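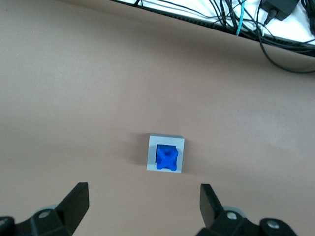
Blue star piece seated in the gray square block, seen from above.

Brirkel Star Cube and Block Set
Item 2457

We have been selling shape sets at Brirkel for a good many years now, and if we had to pick one that customers keep writing to us about, it would be this one. There isn't much to it, really – one gray block with a square opening in the top, and one bright blue cube that drops into it – but it's surprising how long it stays out on a table once somebody has started playing with it!

The top of the cube has a round hollow in the middle, with angled cutouts running out toward the corners, so you get a kind of X or star. It catches the light nicely, and it gives fingertips something to feel for. The cube is made a little smaller than the opening on purpose. You will see a narrow gap along the sides when it is seated, and it may rest closer to one corner than another, which does no harm at all. We tried a tighter fit in the early Dranora version and people found it frustrating, so we opened it up again.

Please use it on a flat, matte surface if you have one (a plain tabletop is perfect). Glossy tables let the block slide around, and small hands tend to chase it.

What you get
One gray block, one blue star cube, and a drawstring bag for keeping them together.

Care
Wipe with a damp cloth and let it air dry. Please keep it out of the dishwasher.

Ordering
Single sets ship from our Usden warehouse within 7 working days. Classroom packs hold 20 sets and come in one carton, bags included. For orders of 400 sets or more, write to us first so we can check what is on the shelf – the last big batch was gone by May.

Replacement cubes are sold separately, and they also fit the older Esfahani blocks, if you still have one of those in a drawer somewhere.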